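Floma updates care routine for two-arm cell

14th May

Floma has issued a revised maintenance routine for the two-arm cell at its Grodamden site. The wrist module and its cable are now to be inspected every 300 cycles, and the gripper fingers every 700. 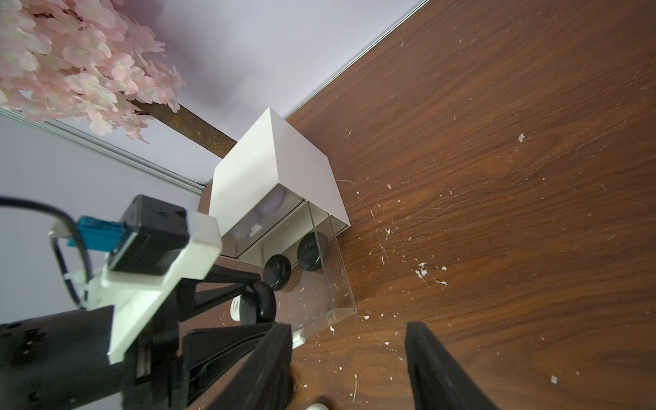

The wrist bracket, module and cable of one arm, beside the drawer unit.

White flakes on the floor panel are to be cleared before each calibration. Sistoteck, which supplies the mounting plates, will check the front rail in June.
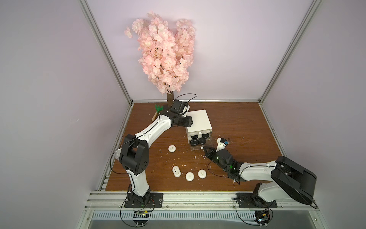
Milošević

Cables below the rail must remain clipped and clear of the vent grille. Replacement parts are held in the Grodamden store.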